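Support Ticket: Demonstration Episodes Rejected at Import
Station: Horrocks bench. Opened by Jade Tunstall, May 1, 2024

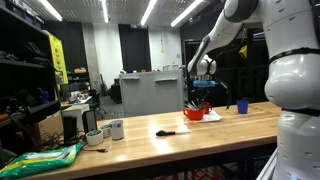

Reported problem
Episodes recorded for the mug and desk-item task are refused by the Clavodo import tool. The operator receives the message "arm and video streams out of step" and the episode is moved to the holding folder. Episodes from the Jastness bench import normally. The collection target for this task is 3000 accepted episodes, and the holding folder is growing with each session.

Checks completed
The operator restarted the recorder and repeated the approach above the orange mug. The new episode was refused with the same message.
Clock settings on both benches were compared. The Horrocks recorder was 2 seconds behind the arm controller.
Gripper cable reseated. No change.

Cause
Clock matching was switched off during the December update to the recorder and was not switched on again at this bench.

Action taken
Clock matching was restored and 5 test episodes were recorded with the same table layout. All were accepted. Held episodes are to be shifted by the measured offset and submitted again – operators should not delete them.

Outstanding
Jostoven support has been asked whether shifted episodes require a separate label before training. The ticket remains open pending their reply.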